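Ticket 605 - Living room floor, creak and raised seam between sofa and media console
Flat: Kenow, third stairwell
Opened by: Zofia Laskowska
Assigned to: Damian Szewczyk
Status: Monitoring

Entry 1 (Laskowska)
Tenant reports a creak when crossing the living room from the sofa towards the window. Noise is sharp, single, repeatable. Tenant also says one long seam can be felt underfoot in socks. Floor is the pale wood-look plank, click-fit, floating, laid by Bednarek before the current tenancy. No leak reported. Radiators off for the season.

Entry 2 (Szewczyk)
Attended May 31, 2023. Walked the room in both directions. Creak reproduced at one spot, just forward of the sofa arm. Raised seam confirmed by straight edge at the same spot, height difference too small to get the feeler gauge under. No second location found.

Checks made:
Moisture meter on planks, sofa side and window side - both readings normal.
Skirting on console wall - tight to the floor, could not pass a card beneath it.
Skirting on opposite wall - gap present, card passes freely.
Sofa feet - felt pads on all of them, one pad worn through at the back.
Console legs - no pads. Slight dents under the front legs.

Floor swept before checking. Grit is still turning up, probably from the window side when the sash is open. Grit in a click joint will creak on its own, so it can't be ruled out yet.

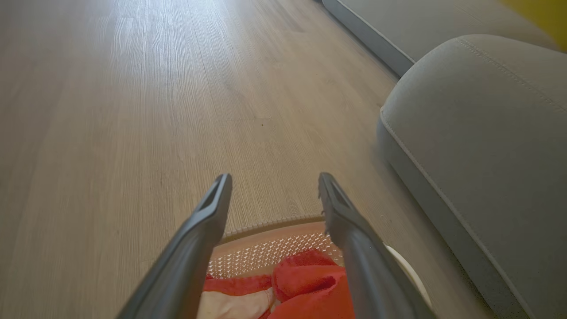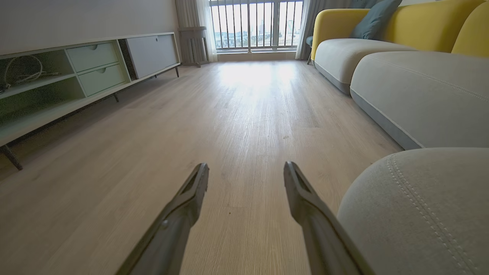

Living room floor, planks running lengthwise.

Entry 3 (Bíró)
Question for Damian: is the expansion gap on the console wall missing or just filled? The Bednarek handover sheet says 6 mm on all sides. If it was left out on one side the boards have nowhere to go in warm weather and will lift at the weakest joint.

Entry 4 (Szewczyk)
Filled, as far as I can tell. Pulled a short length of skirting behind the console and found hard sealant packed into the gap. Raked out what I could reach, more than half the length of that wall. The rest is behind the far end of the console and needs the unit moved. It should be emptied first. The tenant was using the router and asked that its cable be left alone, so I stopped there.

Creak after raking out: quieter, still present. Seam height: no change measured. Would not expect any for a few days.

Entry 5 (Lis)
Please do not use any spray lubricant on the joint. It was tried in the Ekero flats and left a stain along the seam that did not come out. Dry graphite or nothing.

Entry 6 (Szewczyk)
Noted. Nothing applied.

Entry 7 (Laskowska)
Tenant asks whether the sofa can go back where it was. Also asks whether a steam mop is all right on this floor.

Entry 8 (Szewczyk)
Sofa: yes, once the worn pad is replaced. Pads are in the van, Leser type, self-adhesive. Clean the foot with spirit before sticking or they come off within the week.
Steam mop: no. Vacuum with the brush head, then a well wrung cloth. Vacuum along the planks. Going across them drags grit into the seams.

Entry 9 (Szewczyk)
Second visit. Console emptied by tenant, moved out from the wall with Bartosz Piątek at the other end. Remaining sealant removed. Gap now clear on that wall for its full length. Skirting refitted to the wall only, not fixed down to the floor. Pads fitted under the console legs - one leg is set at an angle, so its pad had to be trimmed to sit flat. Sofa pad replaced.

Walked the room again. Creak present on one pass out of three. Seam still detectable by hand.

Loaded the raised joint with a 100 kg test weight on a board for an hour, then removed it. Seam level by straight edge at the time of leaving.

Entry 10 (Bíró)
If it lifts again the locking edge is probably damaged and the board wants replacing. There is one part pack left over from the original job in the basement store, same batch number as the handover sheet. Do not let it go to another flat.

Entry 11 (Laskowska)
Pack labelled and set aside. Tenant will report any noise. Recheck booked for the second half of June, afternoon, when the sun has been on the floor. Ticket stays open until then.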